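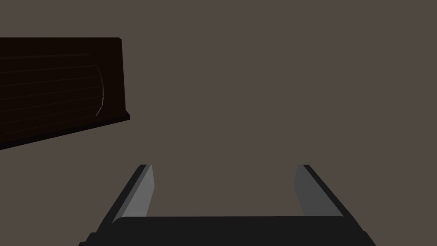

Um revisor da Vindent perguntou se a regra da garra aberta vale também em simulação, onde não há risco para ninguém. Mantivemos a exigência: cada episódio começa com os dedos abertos e nada entre eles (Figura 2).

Figura 2. Garra aberta em ambiente simulado, com um móvel ou caixa escura à esquerda.

Dos 3000 episódios gerados no Skellex, 151 violavam a regra - todos foram excluídos antes da avaliação.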